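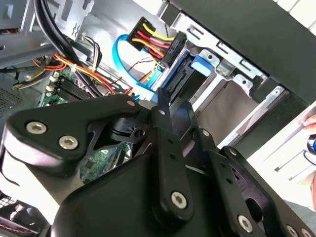

Does supper come before the show or in the intermission?

Before the show. Doors open, people eat, plates get cleared, then the house lights go down. The intermission is for drinks and the raffle only.

Titside notebook, 28th February. Run-through for the Prandel variety night, with notes on sound, lights, tables and tickets.

Started on the floor plan. The old plan had the long tables running toward the stage, so half of each table had its back to the comic. Turned them sideways and put chairs on the far side and the ends only. It costs us seats. With the balcony we can sell 230, and I would like to stop there and leave the last row of the balcony roped off for the band and their coats. Bethel has the seating plan and will mark which tables are full supper and which are show only. Show-only people can come in once the plates are cleared. Put that on the ticket in plain words. In August we had it in small type on the back and there was a line of hungry people at the side door asking what was going on.

Diệp are doing the food again. Same menu as last time apart from the soup, which is now a squash one. They need the kitchen from early afternoon and they need the loading door kept clear, so the drum kit has to come in through the front. Told the band. The drummer was fine with it. The keyboard player asked if there was a ramp. There is, it's behind the scenery flats, and somebody needs to dig it out the night before.

Sound. Tried the comic's microphone from the back of the hall with the tables in. Speech is clear as far as the bar and then gets muddy under the balcony. Moved the left speaker forward until it was level with the edge of the stage and turned it in a little. Better under the balcony, slightly too loud at the front table. Marked the floor with white tape. Please leave the tape alone, it is not from the dance class. The handheld crackles when you turn the body in your hand. Changed the battery, still crackles. Put it in the repair box with a tag and took the spare from the upstairs cupboard. That means no spare for the night, so I want to borrow one from Heltley.

Fiddle and accordion set: they want to stand close together and share one monitor. Tried it. The accordion swamps the fiddle if the fiddle faces out, and it's all right if they face each other a bit. Left a cross of tape for each of them. They also asked for no reverb at all, and I wrote it on the desk so whoever is mixing sees it.

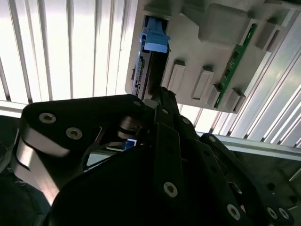
Sơn Trình disagrees with the running order. His view is that the comic should not follow the fiddle set. People will have been clapping along and some will be up out of their chairs, and a comic walking on to that has to get them to sit down and be quiet before the first joke. He would put the poems there, starting with a short loud one, and let the comic close the first half. He also thinks the raffle drags on and wants the winning tickets drawn in advance, with only the top prizes read out from the stage.

I went back and forth on it. Agree about the comic. Don't agree about the raffle, people like to see the drum turned. We can do it faster though: one person turning, one person reading, prizes already lined up on the table with their numbers stuck on.

Order as it stands tonight:

Welcome, short
House band, two songs
Fiddle and accordion
Poems
Comic
Intermission, bar and raffle
House band
Singer
Comic again, short
Everyone on for the last song

The singer has asked not to be last before the finale, and in this order she isn't. She needs a stool, the one without arms. The poems are being read from the page, so a music stand with a clip light. The clip light on the blue stand is dead. Use the other.

Lights. Kept it simple. Warm wash for the band, tighter and a bit whiter for the comic and the poems. Fades timed by ear. The one cue that keeps going wrong is the end of the fiddle set, where there is a false ending and whoever is on the board takes the lights out early. Tried it with Bethel on the board and she got caught too. Solution for now: the accordion player nods to the board on the real ending. If there's no nod, leave the lights up.

The dimmer for the bar lights hums at half. Ran it at full and put an amber gel over the lamp. No hum that I could hear from the nearest table.

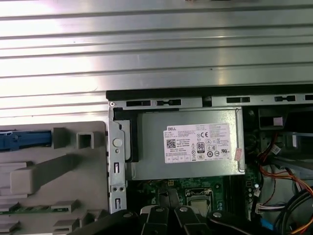

Tickets and flyers next. The first ticket proof came back and it's a mess, with the code for the door scanner jammed into the corner and the supper time lost under the list of acts. It wants one clear order that the eye can follow when a person is holding it out at the door. I drew ours up with the show name at the upper left, the code on the left, then the supper time and the doors time in a block of their own, and the list of acts taken off entirely. The acts can go on the flyer. Sent it back to the printer with the pencil sketch. Flyers are approved and we're getting 700 of them. The cafe and the library will take a stack each, and Heltley will put some on their front desk if we do the same for their spring concert.

Ticket wording, so it stays the same everywhere:

Supper and show: doors at the supper time, seat at a table, one drink included.
Show only: doors at the show time, balcony or side chairs, bar open.

The included drink is a glass of whisky, cider or a soft drink. Bethel asked if people can swap it for coffee. I'd say so, coffee is cheaper. Need the bar to know that. They should also know the token is the small green card and the raffle ticket is the pink one, as people handed over the wrong one all night in August. 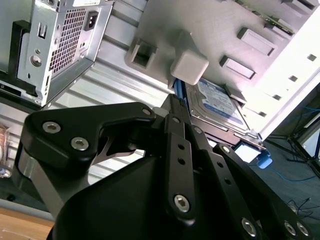
The cards are in the cash tin along with the float bags. There are plenty of green ones left. Pink is low, order another roll.

Left to do:

Borrow a handheld from Heltley
Dig out the ramp
New clip light bulb, or bin the thing
Check the second ticket proof when it comes
Ask Diệp how many high tables they want for serving, and whether they're bringing their own cloths
Print the running order large, two copies, one for each side of the stage
Tell the comic he has moved

Spoke to the comic after writing that. He's happy closing the half and wants the stage clear of the fiddle stands before he comes on, so the poems will need to be read from stage right with everything already struck behind them. Sơn will do the strike during the first poem. It's the loud one, so the noise shouldn't matter much. Try it with the stands full of music next time, they're heavier than they look and the one with the loose foot has to be carried from the bottom.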